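Workshop notebook, kitchen side
3 min read

24/07/2021

Cutlery and drying, second pass. The question is where flatware should live between the sink and the table. At present it goes three ways: the drawer, the jar, and whatever flat surface is closest. I want it to go one way.

Drawer first. Pulled the insert and measured the compartments. The fork slot is too narrow for the Wiltia forks, which have a wider shoulder than the old set, so they ride up on each other and the drawer catches at the back. Filed the divider down 3 mm. Drawer now closes without a push. Did not touch the knife slot.

Forks weighed on the small scale after polishing. Four from the same box, all within a gram of each other. The gold finish takes fingerprints at the neck and shows water spots worse than plain steel does. Vinegar at one part to four of water cleared the spots. Baking soda left a haze and I stopped after one fork. No abrasive pads on these, please.

Jar, tines up versus tines down. Tines up drains toward the handle and the bottom of the jar collects it. Tines down drips clean but the tines sit in whatever is in there. A jar with no drain hole is wrong for both unless things go in dry. Chopsticks are the worse case: the wood wicks from the bottom end and the ends darken. Moved to the rule that wood goes in only after a night flat on the towel.

Tried a Susaner draining cup as a comparison. Drains well, tips over when loaded on one side. Would need a weight in the base. Returned it to the box.

Shelving. The steel rack is good for anything that needs air. Steamer and cutting board stay there. Board should stand on edge; flat on top it dries on one face and cups. I checked the older board with a straightedge and it is out by 4 mm across the width. It was flat in December. Produce in mesh is fine where it is. Produce in closed plastic is to come out of the bag on the day it arrives.

Counter. Oil and seasonings are too close to the cooking side for my taste, but moving them puts them in front of the faucet. Left alone for now. Scrubbing brush wants a hook.

Vessel for the table setup: the cream ceramic one with the brown lines. Heavy enough not to walk, rim wide enough that a fork can be lifted out without dragging the others. Capacity not tested past a mixed load of forks and chopsticks.

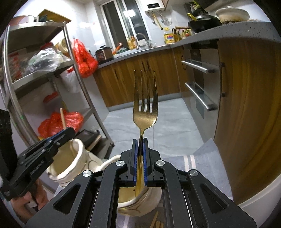

Tegwen Samuel would keep metal and wood in separate containers altogether, on the grounds that the forks scratch the chopstick finish long before damp gets to it, and she thinks the drawer is the right place for every fork not in use that day. Fair point on the scratches. I looked at the chopsticks under the lamp and there are marks near the thick ends, consistent with what she says. Does not settle the drainage question.

Revised plan:

Metal in the ceramic container, tines up, dry only.
Chopsticks flat on the towel overnight, then into a second container of their own. Areeba has a tall one she is not using.
Overflow forks to the drawer now that the slot fits.
Board on edge.

Still open: weight for the Susaner cup, hook for the brush, and whether the Bolger towel sheds lint on the gold finish. Two forks had fibers on them this morning and I have not traced the source. Will wash the towel once on its own and repeat.

Contact: notebook desk, room 141 | © Helloveck Workshop | Back to top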